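Kitchen and Household Tips | Bondden Community Center

Clearing a Tray: Notes From the Robot Open Day

Posted 19/07/2023

In April the Center's household program attended the open day held by Fedudia at its workshop on Bonsu Street. Members had asked for a report, and the notes below combine what was shown with advice that applies to any home kitchen. The demonstration concerned a single task: clearing used tableware from a serving tray, with a drying rack on the same table.

Set the rack beside the tray

The rack should stand close enough that a dish can be moved across without carrying it over the floor. A rack with an open grid floor and upright pegs will take cups as well as plates, but it needs a drip mat beneath it on a wooden surface. 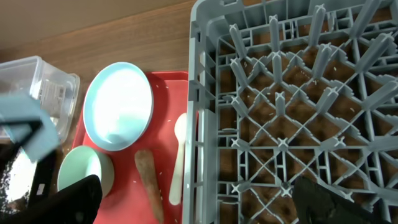
Rack and red tray side by side on the demonstration table.

Deal with crumbs before water

Rice is the usual offender. Dry grains should be swept up with a soft brush or a folded paper towel, as wet rice sticks to wood and clogs a sink strainer. Trays with a textured surface hold grains in the pattern and are best tipped over a bin first. Visitors were able to watch from both sides of the table while the two arms were at work.

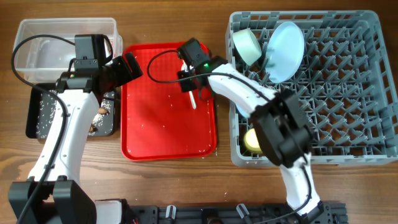 Empty every dish first

Napkins and wrappers go in the trash and food scraps in the compost pail, before any plate is lifted. Foil-lined wrappers do not belong with paper recycling. Check bowls for residue and soak those that need it - cool water is better than hot for starch.

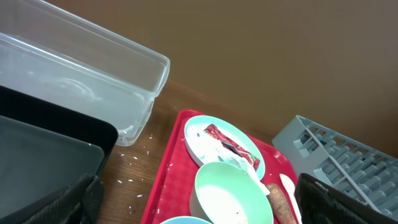
Plate with napkin and wrapper, mint-green bowl and sweet potato on the tray.

Keep a place for each kind of item

Kojo Nyarko, who led the session for Fedudia, advised visitors to keep the trash container in the same position every time, on the side away from the rack. The Center gives the same advice in its Prineck kitchen course. Cups should be placed in the rack on their sides or upside down, and plates on edge with a gap between them.
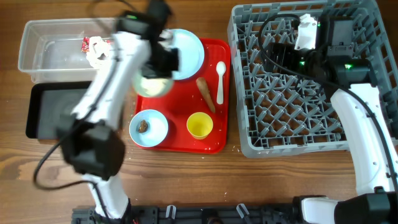 Light plastic bowls and cups tip easily and should be moved one at a time. Spoons and knives may be left until last and washed together.

The open day received 516 visitors. Printed copies of these notes are available at the front desk, and questions about the next session should be directed to the program office in Room 505.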